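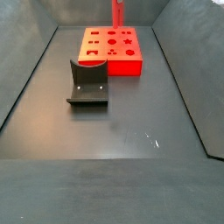
Toy Workshop Assistant (part-time), Nenier

Flukotmont makes and repairs shape sorters, peg boards and simple puzzles for nurseries and playgroups. We are looking for an assistant to join the small team at our workshop on Lynch Road, Nenier.

Shares 249 Comments 4

The work is mostly checking and finishing. Sorters come back to us from nurseries with pieces missing, and each one has to be matched with a full set before it goes out again. You would try every piece in its hole, set aside any that stick or drop through too easily, and note the result on the job card. Stars and circles are quick to check. Pieces with bumpy or curved edges take longer, and we would rather you took the time.

You will also:
– wash and dry returned toys
– sort spare pieces into the right drawers
– pack orders and print labels
– help with the stock check in June

Hours are 80 a month, worked over mornings, with some choice about how they are spread. There are no evening shifts. The post is paid monthly and includes holiday in proportion to the hours.

You do not need experience in toy making. You do need steady hands, good eyesight (with glasses is fine) and patience with small, repeated jobs. Some lifting is involved – full crates are heavy, but there is a trolley. The workshop is on the ground floor and has a step-free entrance at the side.

Training takes four weeks and is paid at the full rate. For the first part of it you will work on our Prudar range, which has the most shapes and the most returns.

To apply, send a short letter and the name of one referee to Flukotmont, Unit 4, Lynch Road, Nenier, quoting reference 3075. A CV is welcome but not required. We hope to have someone in post in July 2026. Applicants invited to visit will be asked to do a short sorting task at the bench, and travel costs will be refunded on the day.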